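18 May 2018

Bedroom set for Muli, clothes on the bed. 23 takes with the hand-held grippers, one in each hand. Threw out two where the fingers closed on the quilt as well as the garment. Dark cloth is still the slowest to pick up cleanly - the edge is hard to find.

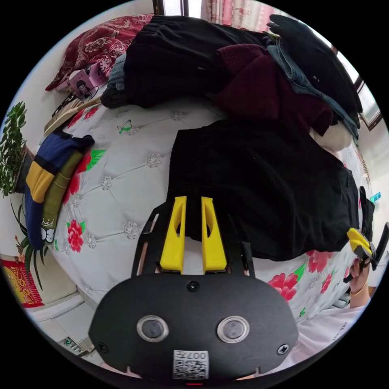
Changed the order after take 10: small items first, pile at the head of the bed last. Keep that for the Stirnier set too, so the two can be compared.

To do: copy takes to the Fesura drive, relabel the April folds, check clock sync between left and right.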